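Kitchens by the Thousand

At Catlow, the training set for a household robot arm grows mostly overnight. The kitchens it is gathered in exist only as files, and the company has 60 of them.

The arm is trained by imitation. An operator steers it through a chore with a pair of hand controllers, and the software stores joint angles, gripper state and rendered views at each time step. One complete run is called an episode. As of May 15, 2023, the library held 1,919 episodes made by hand. A second program, Flarar, takes each of these and produces variants: the bowl shifted, the counter stone changed, the light turned down. Each variant is replayed under the physics engine and kept only if the chore still ends correctly.

Tahsin Munasinghe, who runs the collection, is more interested in the runs that fail. In January his group pulled 462 rejected variants and sorted them by cause. The largest group came from grasps planned too close to the rim of a bowl, where the fingers met the wall before they met the object. "The solver was fine," he says. "Our demonstrations were sloppy, and the generator copied the sloppiness."

Operators now approach deep bowls from directly overhead and pause before closing the fingers. Episodes take longer to record. Fewer variants are thrown out.

Island layouts get extra attention - the arm has to work over a wide slab with little to guide it but the dishes. In one of them, the gripper hangs over the left part of the marble, and the red fruit is well across the counter in a black bowl, past an empty plate with a red-orange rim.
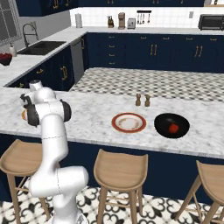 What Transfers

Simulated episodes are cheap, but contact is still the weak point. Catlow mixes in recordings from 2 physical arms at its Norðdahl lab, where the same chores are repeated with real dishes. Munasinghe has not settled on a ratio. The next round of tests will hold the real recordings fixed and vary the rest.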